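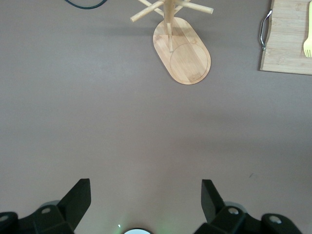 A mug tree, a cutting board and plenty of bare table.

In Defense of the Mug Tree

My brother-in-law Dardo Riquelme, a generous man in every other respect, has been telling me for years that a mug tree is a piece of furniture for people who can't commit to a cupboard. He said it again last November while drying my cups and hanging them up, one after another, on the very thing he was complaining about. I let him finish. He is good at drying cups.

I grew up in Prundside, in a house with a deep, dark cupboard over the stove, and in that cupboard lived every mug my family had ever been given. There were mugs from banks, mugs from a feed store that had closed before I was born, a mug with a chipped lip that we all knew to turn around before drinking. To get the one you wanted you had to move six you didn't, and so we all drank from whichever two stood in front. I don't believe my mother saw the back row more than once a year, when she took everything down to change the shelf paper and sighed over it.

A mug tree settles all that by being small. You have a handful of pegs, and a peg holds a cup, and when the pegs are full you have to think about whether you need another cup. I like being made to think about it. I like, too, that the thing stands out in the open where a guest can see it and help herself without opening four doors and finding the lightbulbs.

Now, people will say it gathers dust, and I suppose it does, if you leave your cups hanging there for a month. Drink more coffee! A mug in daily use doesn't have time to get dusty, and a mug that isn't in daily use might be happier with your nephew.

I am partial to the plain pale wood ones, with round pegs and a base broad enough to stay put when you grab a cup half asleep. Some have a circle cut into the base, a place to rest one more mug, and I find that a very friendly touch. The wood sits nicely beside a cutting board, too. I keep my board out for the same reason I keep the cups out, and I'm fond of a board with a metal handle, which gives me something to take hold of when my fingers are covered in onion.

What I would ask, if you're persuaded, is that you leave the rest of the table alone. It is a terrible temptation, once you have two handsome things standing at the back, to add a crock of spoons and then a fruit bowl and then the mail. My table did that for most of a winter, and I ended up rolling out pie dough on top of the washing machine. These days the tree and the board go toward the back and the middle belongs to whoever needs it, whether that's me with my dough or Dardo with his crossword and his opinions.

He'll be here again for supper soon. I've left him a peg.

Comments (3)

Booker Whitlock
We had the cupboard with the feed store mugs too. I think every house did. My wife wants a tree, and I'm printing this out for her so she can leave it by my chair.

Kauko Eskola
Nice piece, but you skipped over the cat. Ours took down a full tree at two in the morning and I have been a cupboard man ever since.

Montri Sombatkul
Do you oil the wood at all? Mine has gone a bit dry around the pegs and I wasn't sure if the oil I use on the cutting board would be all right for it.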